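Trastville Makers, February 11, 2020
Speaker notes – Bart Jansen, "Two arms in a shared workshop"

Slide 1. Say hello. Who I am, where the bench is. The build started in October.

Slide 2. The arms. Both run off one controller, the Bikness board. Mention the 400 hours, then move on – people will ask about cost later.

Slide 3. Cable tension. Slack in the wrist cables was our worst fault. Pass the spare pulley round.

Slide 4. Stitching. Leave these up and talk slowly. Point out the needle, where it's clear, before the thread.

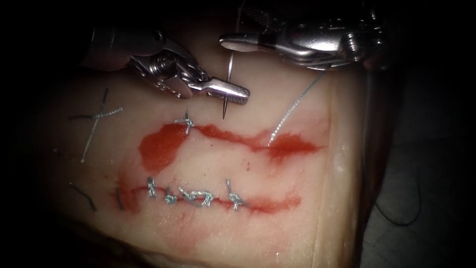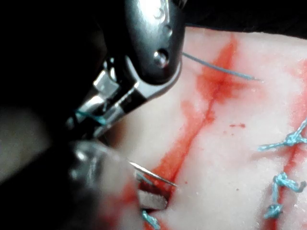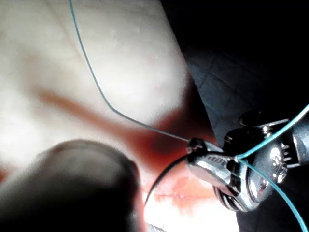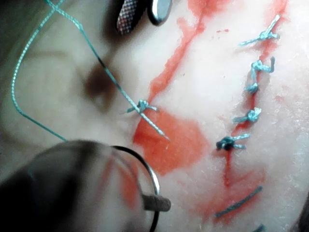

Slide 4: suturing work at the bench, fixed camera first, then three close views.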